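Review: Skyrme grasp planner, simulation release
Posted 22nd February by Cadi Edwards

Skyrme is a grasp-planning method from the Plomance group. It scores candidate grips on the facets of an object and picks the one least sensitive to pose error. I ran the simulated benchmark over 4 evenings on a single desktop.

Setup was easy enough, though the Lanero physics plugin has to be compiled from source and the readme skips a dependency. Of 308 trials on faceted shapes, 17 failed. Most failures were on tilted objects, where the planner favoured a ridge over a flat face. Colour and lighting changes made no difference to the results.

The default view puts a two-finger gripper over one magenta solid on a plain white table, and it renders quickly. 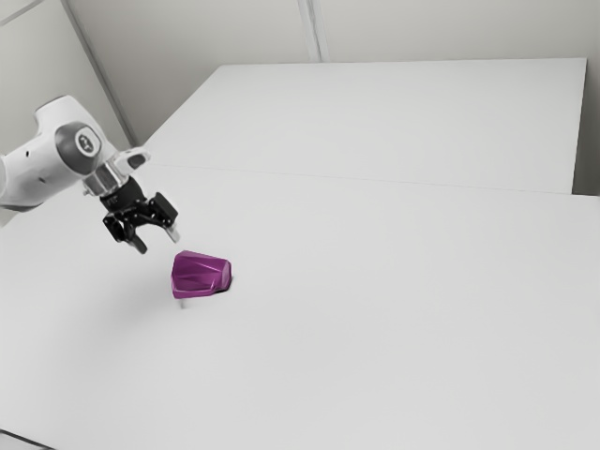

Verdict
Good value for a lab already working in simulation. I'd wait for hardware results before relying on it.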